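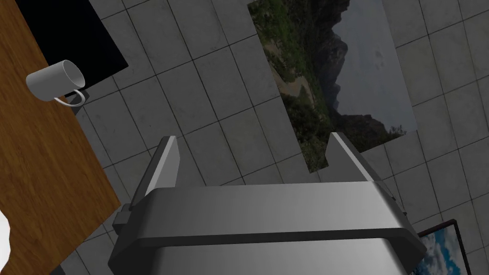
Notes on collecting teleop demonstrations in simulation, since a few people asked how we do it on Urnik. Short version: one operator, one wrist view, one handheld controller, and a rule that every episode starts with the fingers open. The mug task is the one I keep coming back to. With the mug on its side and the handle hanging a little past the table edge, there are two sane ways in, across the body or onto the handle, and operators will mix them unless you tell them which one you want.

2/ We told them. Body grasp only, fingers across the cylinder, for the first 100 episodes. Handle grasps went into a separate set with its own label. Training on the mixed set gave us a policy that aimed between the two and closed on air.

3/ Control mapping. Controller motion is relative, with a clutch on the trigger. Absolute mapping felt nicer for the first few minutes and then people ran out of arm. Scale is 2:1 hand to gripper. Hnat Pavliuk wanted 5:1 for the last stretch of the approach and he was right, so there is now a button for it.

4/ The wrist view is the only view the operator gets. That is deliberate. If the person can see the whole room and the policy can't, the person will use information the policy never receives. Our early demos had very confident moves toward things outside the wrist camera's view.

5/ The cost is slower demos. Operators stop and look around more. We keep the looking around. Noémie Rolland trimmed it out of one batch to save storage and the policy trained on that batch stopped searching when it lost the mug.

6/ Backgrounds. Rooms are randomized, including what ends up on the floor. Framed pictures are a good nuisance object: flat, no grasp value, lots of texture. A mountain landscape on gray tile gives the encoder plenty to latch onto that has nothing to do with the job.

7/ Pauses are the other thing. A human hesitates just before closing the fingers. In the data that is a run of near-zero actions at the exact pose where you want the policy to commit. We drop frames below a motion threshold, but only within the pre-grasp window. Drop them everywhere and you lose the settle after lifting.

8/ Current count is 3,974 episodes kept after review. Review is by hand. Ginette Deschamps plays them back at double speed and rejects anything with a regrasp, a table strike or a clutch slip in the last part of the approach.

9/ Clutch slips are worth a flag of their own. The pose jumps, the operator corrects, the episode still ends in success – and the policy learns the jump.

10/ Still open: whether to show the operator contact force. Right now they get nothing, so they squeeze too hard. Aurélien Besnard has a rumble version working on the Bametti branch. I'll post numbers when there are enough runs to compare.

11/ For those asking about the config: clutch and scaling settings go up Saturday. The room generator stays internal for now.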